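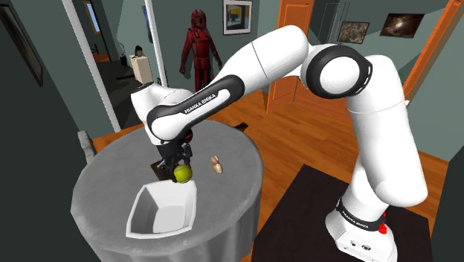
White arm, gray tablecloth

So the Lumanlan Courier has been sold again. If you've been reading this blog for a while you know I delivered that paper as a kid (my route was 426 houses at Christmas if you counted the apartments, and my mother drove me for the apartments), so I can't pretend to be neutral here.

The buyer is a company called Joton, which owns a bunch of car washes and, as of last December, a radio station in Pondness. The announcement ran on page 5, under the school lunch menus. Page 5! The biggest thing to happen to the paper in years and I almost missed it hunting for the day they do chili.

I wrote to the paper and asked three questions. Who is putting up the money, will the newsroom stay on Mill Street, and does the editor keep her job. I got a very polite answer to the second one. Yes, for now, the lease has a while to run. On the other two I got a paragraph about Joton's excitement and its deep respect for local storytelling, and I'm sorry but I don't want storytelling, I want to know what the water board voted on.

The money part bugs me the most. Joton isn't paying for this out of car washes. There's a lender called Prident in the paperwork, and Prident also lent to the people who want to build on the old fairgrounds. Maybe that means nothing! Lenders lend to people. But the Courier has written 19 stories about the fairgrounds since spring, good ones too, with maps, and I would like somebody to say out loud that there will be a twentieth.

Märta Halvorsen, who edited the paper back when I was throwing it into people's hedges, left a comment on my last post that I keep going back to. She wrote that owners hardly ever call up and kill a story. What they do is stop replacing the reporter who would have written it. She'd know. She had nine people when she started and four when she retired.

I do want to be fair. The last owners were no prize. They cut the Saturday edition, they moved the printing two counties over so the high school scores were always a day late, and they let the website get so clogged with pop-ups that my dad went back to reading the obituaries at the barber's. If Joton fixes the website I will say so right here and I'll mean it. And a paper with a questionable owner still beats the Facebook group, where last week a lost parrot turned into a fight over property taxes.

Anyway, there's a petition asking for the full ownership list to be printed in the paper. It needs 1,000 signatures by the end of next month, and you can sign at the library front desk or at the hardware store next to the key machine. I signed at the hardware store and also bought a hose nozzle.

If you used to work at the Courier, or still do, my email is in the sidebar and I won't use your name. Comments are open, be nice to each other.

Posted 28/08/2026 in Local stuff, Newspapers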